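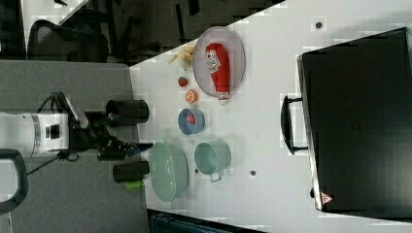 Hemidance kitchen table set, README

Version 3. Last edited Friday, November 8, 2019.

A list of play food and dishes with their labels. Over 2,000 labels came from Skustico in August, and I would not trust all of them.

Known problems

"Bowl" is a mess. Koppel files anything round and hollow under it, and Givix copied that without checking. I have redone 40 entries by hand.

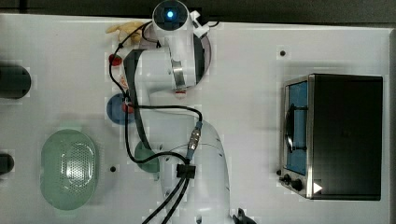 Colanders need their own label. The old list had them as bowls, a strange choice for something meant to let water out. The pale green one at the lower left of the table is now "colander". The toaster oven on the right stays "toaster oven"; the old "oven" told you very little.

Not fixed: plates against trays. Check those yourself before using the counts.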